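Chapter 5
When the Arm Stops Short

On May 11, 2020, a kitchen robot at Fillard's test house in Sudport pushed a glass bowl off a worktop. The arm had been told to set the bowl down beside the sink. It let go 26 millimetres too early, then carried on with the next task as if the bowl were in place. No one was hurt. The stop button was not pressed until the arm had begun to wipe the spot where the bowl should have been.

Dwayne Ferreira, who wrote the fault report, found that the arm itself had done what it was told. One joint had been changed the evening before and its zero point had not been set again. Each move after that was wrong by a small angle. Near the base the error hardly mattered. At full reach it was enough to miss the worktop.

The report lists two further faults. The software did not check that the bowl had left the gripper safely, and the daily start-up test used only short moves close to the base. Nassoro Barasa later ran the same task 321 times in simulation with the joint offset left in. The bowl fell in all but 10 of the runs.
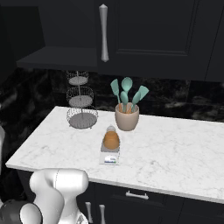 A simulated kitchen lets us repeat a fault as often as we like without breaking anything, but it will only show the faults we put into it. Barasa knew about the joint because Ferreira had already found it. Had the model been built with perfect joints, every run would have ended well.

In this chapter we look at how position errors arise, how they grow along an arm, and how a start-up test can be planned to catch them. Section 5.1 deals with zero points and why they must be set again after a repair. Section 5.2 returns to the Sudport report and works through the error at each joint in turn.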